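The Long Retirement of the Good Towels

Every house has a set that is being saved for company. Company, meanwhile, is drying its hands on its pants.

My mother kept hers on the top shelf of the hall closet, behind the heating pad and a board game with no dice. They were peach. They had been a wedding present, and in the eighteen years I lived under her roof I saw them come down three times: twice for my aunt from Tacoma and once for a priest. The rest of us used what she called "the regulars," which had the texture of a welcome mat and absorbed water the way a window does.

I thought of this as a family quirk until I got married and found, on my own top shelf, a stack of towels I had forbidden myself to touch. My husband, who is from a family that uses things, asked what they were for. I told him they were for guests. He asked which guests. We have had two people stay overnight since we bought the house, and one of them brought her own.

So in August I started asking people what they were saving, and I have not been able to get them to stop telling me.

Pirjo Mäkelä has a bottle of plum brandy that was too nice to open in 2004 and is now, she suspects, too old to open at all. Bohdan Melnychuk owns a leather jacket he wears only in good weather, and he lives in Buffalo. A man at my dentist's office told me about a fountain pen. He was still telling me when they called his name.
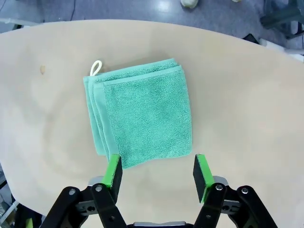

Felista Lukumay

The towel people, though, are the largest group, and the most defensive. There are rules. A good towel may be washed but not used. It may be moved to a different shelf. In one household I visited, the good towels hang in the guest bathroom at all times, and guests are directed to the other bathroom.

"They match the tile," said Ritva Tikkanen, whose tile I was then shown. They did match it. She has owned them for eleven years and once drove back from a vacation rental to make sure her brother-in-law, who was watching the cat, knew about them. He had been using paper towels the entire time, out of fear.

There is a shop in my neighborhood called Bevau that depends on people like us. It sells soap shaped like lemons, candles that cost more than lamps, and bath linens folded so tightly you feel you should ask before unfolding one. Mpho Kekana has managed it for six years and is cheerful on the subject. By her account, customers come back for a second set within the year, and when she asks how the first one held up, they tell her it's still in the bag.

I asked whether she used the good ones at home. She gave me the look a butcher gives you when you ask about hot dogs, and said she dried off with a beach towel from a radio station.

The trouble with the saving system is that it has no way of ending. The occasion you are waiting for would have to be big enough to justify the wait, and each year of waiting makes it bigger. After a decade, a dinner party won't do it. You would need a visiting head of state, and he would need to be damp.

And things on shelves don't hold still. When my mother moved to her condo, we took down the peach towels and found a crease along each fold that had turned the color of weak tea. She held one up to the window for a while. Then she put it in the box marked KEEP, and it is now on the top shelf of her new hall closet.

I went home that night and took one of mine out of the stack. I showered. I will report that it was a very good towel, thick and a little slippery, the way new ones are, and that it left blue fuzz all over me, including in one ear. Apparently you have to use them for a while before they work.

My husband has since moved three of them into the regular rotation without discussing it. I've let this go. I did take the last one and put it up behind the vacuum attachments, in case my aunt comes.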